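Tray layout: glass upper left or upper right?

kesport25
Setting for a single place on a red tray. Plate in the center, spoon and fork to the right of it, glass at the upper left. Plant stays off the tray.

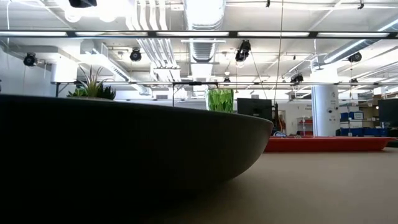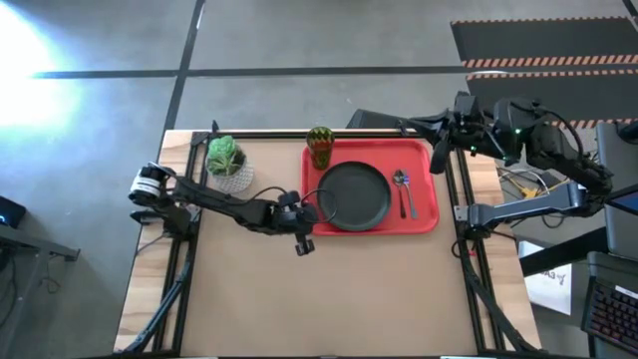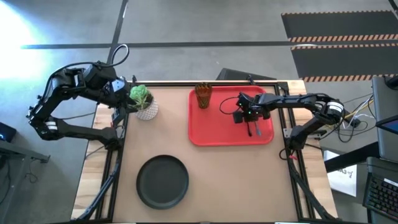
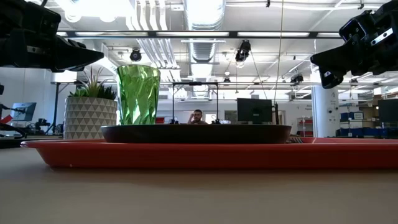 Is the glass on the wrong side?

Lok-yiu Chu
Yes. Upper right, above the utensils.

disturum2000
Disagree. Over the utensils it gets knocked when you reach for the fork. Left is fine on a tray.

Lok-yiu Chu
Then move the fork to the left of the plate.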